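Workshop notebook, Stollgate bench. May, started 8.40am
5 min read

Third lot of fixing tests for the poster question. Glenys wants something she can put in front of the council's street scene people, and I have told her again that I don't think we have it yet. Writing this up before I lose the thread.

Background for anyone picking this up cold. Stollgate council wants election boards and banners off its lamp columns. Its draft notice says boards "damage the protective finish of the column" and bills the campaign for each one removed. Two of the three campaigns say their fixings do no harm. We were asked to find out who is right. My own view going in was that both sides had made it up, and so far I've seen little to change that.

The figure everybody quotes is 947 columns affected. I asked where it came from. Indrek traced it to a drive-round in which every column with anything tied to it was put down, including old festival bunting brackets and a lost cat notice. So 947 is a count of columns with stuff on them. It says nothing about damage, and it certainly says nothing about who put the stuff up. I've asked that we stop using it in our own drafts. 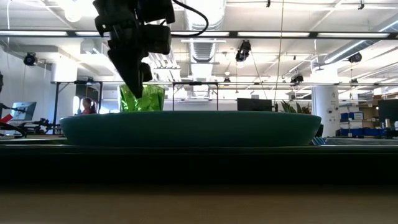 What we did this time: 57 short lengths of painted column section, from the offcuts the depot let us have. Cable ties on some, the Zorance strap on some, plain galvanised wire on the rest. Board hung at the normal height equivalent, then the rocking rig overnight to stand in for wind. 600 cycles each. Bahman chose 600 and I have asked him twice what it represents in real weather. He says "a lively fortnight". I've written that down as he said it, but I wouldn't want to defend it in a meeting.

Results, such as they are. Marking we could feel with a fingernail on 39 of the 57. Sounds dreadful, and that is how it will be read if it gets out on its own. But:

- most of the marks were on the wire lengths, and I know of only one campaign that uses wire
- the paint on the offcuts is older than on the newer columns in the town centre, and two lengths were already lifting before we touched them
- Zdislava and I scored the marks separately and disagreed on quite a few. We settled them by talking, and I'm uneasy about that. Next time a third person scores blind.

The Zorance strap came out better than I wanted it to. The maker's leaflet claims "zero contact wear" and I'd looked forward to showing otherwise. There is wear, faint, under the buckle on some lengths. Cable ties sit in the middle and depend almost entirely on how hard the person pulls. Geeta pulls like she's landing a fish. Her lengths should be looked at separately before anyone averages anything.

Removal is the part I think matters and we've hardly touched it. The council's crews take boards down with side cutters off a cherry picker. Bahman tried it on four spare pieces at bench height with the same cutters and scratched the paint on three. Four pieces prove nothing. Still, if the enforcement team is doing a share of the scratching, then billing the campaigns for the lot looks shaky. Glenys doesn't want this in the summary. I do, with the small number stated plainly.

Also asked for and not received: the repainting invoices. The notice gives a cost per column, and the only support offered is a quote from Montoya for a whole-street job with traffic management in it. You can't divide that by the number of columns and call it the cost of a cable tie.
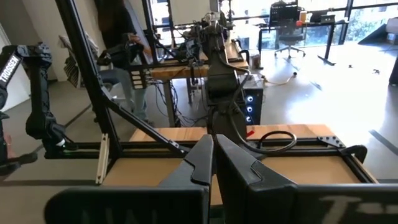 So do these tests show that campaign boards damage the columns?

They show that wire does, on old paint, under a rocking motion that we haven't matched to real wind. For ties and straps the most I'd sign is "slight marking in some cases". None of it tells the council whose board made which mark on the street.

Note on spelling: the order form says Zornance and the strap says Zorance. Same supplier, their typo. Fix it in the parts list or the purchase won't match.

To do
- ask depot for newer painted sections, same diameter
- Indrek to find wind records for the High Street, or we drop the word "fortnight"
- repeat removal test properly, cutters against snips, somebody other than Bahman
- Zdislava to photograph marks under the same lamp each time
- chase invoices again, copy Glenys in

Rig off at 4.15pm. Left-hand clamp was working loose again by the end, so treat the last few lengths with suspicion until I've checked the log.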